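Greifervergleich in der Küchensimulation, Teil 2

Nach dem ersten Teil kam per Mail die Frage, weshalb ich den Parallelgreifer nicht gegen eine Variante mit anderer Fingergeometrie gefahren habe. Das hole ich nach. Verglichen werden der Kasprzak in der Standardausführung und der Sokel mit den langen, schmal zulaufenden Fingern. Der Arm bleibt gleich, der Regler auch (Impedanz, Werte wie in Teil 1). Die Küche ist die Stavstead-Umgebung ohne Änderungen an Materialien oder Licht.

Pro Greifer und Aufgabe liefen 100 Episoden, Startpose des Arms leicht verrauscht, Objektposen fest. Aufgabe A: das Glas an der Kaffeemaschine von oben am Rand fassen und anheben. Aufgabe B: einen senkrechten Griff an der Gerätefront anfahren und umschließen, ohne zu ziehen.

Ergebnisse, jeweils erfolgreiche Episoden:

Aufgabe A: Kasprzak 86, Sokel 75
Aufgabe B: Kasprzak 65, Sokel 86

Bei A verliert der Sokel fast ausschließlich durch Kontakt mit dem Gehäuse der Kaffeemaschine. Die Finger sind länger, der Anfahrweg von oben wird knapper, und der Planer liefert dann Lösungen, bei denen das Handgelenk stark gekippt steht. Eine zusätzliche Zwischenpose 65 mm über dem Glasrand hat in einem kurzen Gegentest geholfen, ist in den Zahlen oben aber nicht enthalten. Das durchsichtige Glas war für die Greifposen kein Thema, die kommen aus dem Simulatorzustand. Mit geschätzten Posen aus dem Tiefenbild sähe das anders aus.

Bei B kehrt sich das Verhältnis um. Der Kasprzak baut breiter und stößt mit dem Gehäuse an die Front, bevor die Finger den Griff umschließen. Busisiwe Magagula hatte in ihrem Kommentar zu Teil 1 vermutet, dass die Kollisionshülle zu großzügig ist. Ich habe sie daraufhin neu zerlegt, konvexe Teile statt einer einzigen Hülle. Die Werte oben sind mit der neuen Zerlegung gerechnet, die alten habe ich verworfen.

Zu den Kameras: Die Außenansichten reichen für die Fehlersuche bei A völlig aus. Bei B verdeckt der Arm von außen oft genau die Stelle, an der der Kontakt entsteht. Die Handgelenkkamera zeigt die Finger immer, dafür geht unten ein beträchtlicher Teil des Bildes an das eigene Gehäuse verloren. Ich habe sie nach vorn versetzt und den Öffnungswinkel auf 75 Grad gestellt. Weiter vorn ragt sie in den Arbeitsraum der Finger, also bleibt es vorerst dabei. Für das Training würde ich den unteren Streifen abschneiden, er trägt keine Information.

Offen ist noch der Clendlow-Controller. Der Treiber spricht bisher nur Positionsregelung, ein fairer Vergleich mit der Impedanzregelung ist damit nicht möglich. Sobald die Momentenschnittstelle läuft, wiederhole ich beide Aufgaben mit denselben Seeds. Die Konfigurationsdateien liegen im selben Repository wie bei Teil 1, Zweig greifer-2.
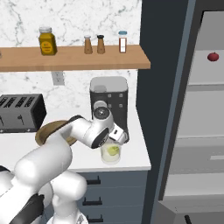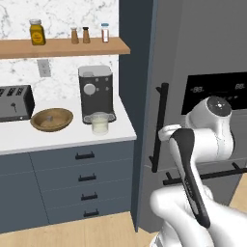
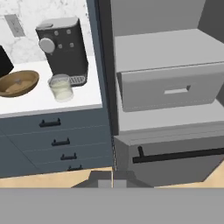 Gerenderte Ansichten aus der Küchensimulation. Im ersten Bild steht der Greifer über dem Glas, im dritten sind die Finger unten in der Mitte zu sehen.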